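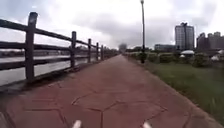 The riverside path under heavy cloud.

Dog Bite Reports: FAQ

Who must report a bite?
The owner, if the bite broke skin. Call Turnton Animal Control at extension 246. 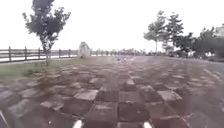 By R. Daneshvar, Records Editor

How long is the dog held?
The hold period is set in the notice mailed to the owner. Boarding fees are billed on release.

Can an owner be charged?
Yes. Under Section 66 of the town code, a prior bite on file is grounds for a charge.

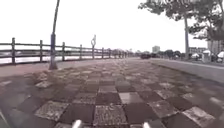
A first bite can also lead to a charge if the dog was off leash. The maximum fine is $640.

Can I get a copy of the report?
Yes. Use Form 2 at the Brasmont Street office.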